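Old Office Computers Find a Second Life in Zivwood Schools

April 1, 2025

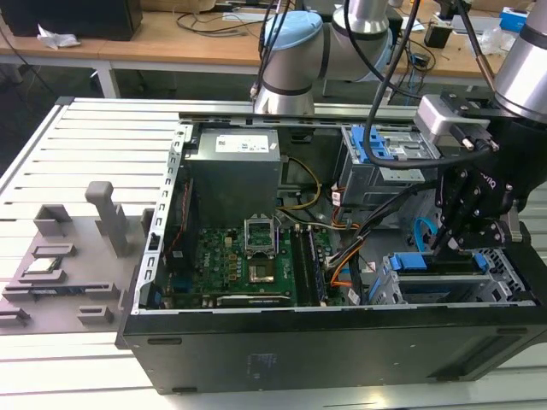
The town of Zivwood will continue its program of giving used office computers to local schools for one more year. The town council approved the money for it last week, after a short discussion about the price of transport and new hard drives.

The program started in November, when the insurance company Didenko moved to a smaller office and wanted to give away its old desktop machines. At that time the town did not have any rule for such gifts. Oleksandra Karpenko, who works in the education department, wrote the first agreement by herself in two evenings.

"We had a company that wanted to give and schools that wanted to receive, but between them there was no paper which allowed it," Karpenko told us. "Now the paper exists, and other companies can use the same one."

Until now, seven schools have received computers. Most of the machines go to libraries and to rooms where pupils do their homework after lessons. The school on Pludine Street asked for more memory in its computers, so the pupils can edit short films there. Teachers from this school say that the room is now full on most afternoons, and that they had to make a list for the places.

Before a computer goes to a school, all the data of the former owner must be removed. The company which gives the machine has to sign that it agrees with this. If a hard drive can not be cleaned in a safe way, it is taken out and destroyed, and the town pays for a new one. The council set aside 3,073 euros for new drives, cables and keyboards. Monitors are not included in this sum, and the schools have to find them on their own.

Not everybody on the council was fully satisfied. Council member Radymyr Zinchenko voted for the program, but he asked who will repair the computers when they break. In his opinion, the schools should not be left alone with this question after the first year. The education department answered that each school can bring a broken computer back during 12 months and get another one, if there is one in storage.

The storage is also a problem. At present the computers are kept in two rooms behind the Gastanero sports hall, and the agreement for these rooms ends in November. The department is looking for a dry place on the ground floor, close to a parking area. Owners of such rooms are invited to call the town office.

Lotte Geerts, a mother of two pupils, said that she is glad about the decision. Her family has one laptop at home, and her children often have to wait for each other. "When they can finish the work at school, the evening is more quiet for us all," she said.

Schools that want to take part must send a request to the education department before the end of the school year. The form asks for the number of places, the purpose of the room and the name of one teacher who will be responsible. Companies can offer computers which are not older than eight years. Printers and old telephones are not accepted.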